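Neighbors Board > Preparedness > Floods & Power Cuts

Who gets checked on first when the power goes out?
Asked by Venla Hyvönen

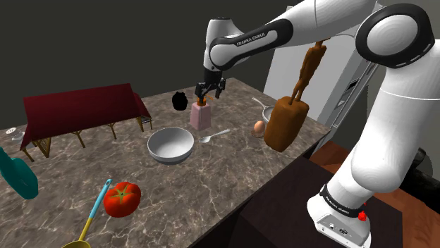 Our street in Skirkthorpe is drawing up a call list for the next flood, and we've managed to fall out over it before a drop of rain. There are 68 households and 4 people willing to knock on doors. One camp wants to go by age. My neighbor is 81 and chops her own wood, so I have doubts. Then there are the people who need the power on for reasons you can't see from the sidewalk: a tall white refrigerator looks the same whether it's holding insulin or leftover lasagna. How did other places sort this out without a feud?

12 comments

Martti Hakala
We did this in Calberg after the March flood. Skip age. Put one sheet of paper through every door with three things to tick: I need power for medicine or equipment, I can't manage stairs, I have no ride. Leave a line for a phone number and let people say no. We printed 425 sheets and got back almost all of them, including one with a complaint about parking. Ask the people who ticked a box to help write the plan. Our best door-knocker uses a wheelchair and knows every curb in town, mostly by its faults.
Keep the list on paper, in two houses, one of them uphill. Ours was on a laptop in a basement.

31 people found this helpful

Orvokki Saarinen
What Martti said, but redo it every year. People move.

Hermenegildo Varela
Just buy a generator. Mine cost 2000 and runs everything.

3 people found this helpful

Share (9)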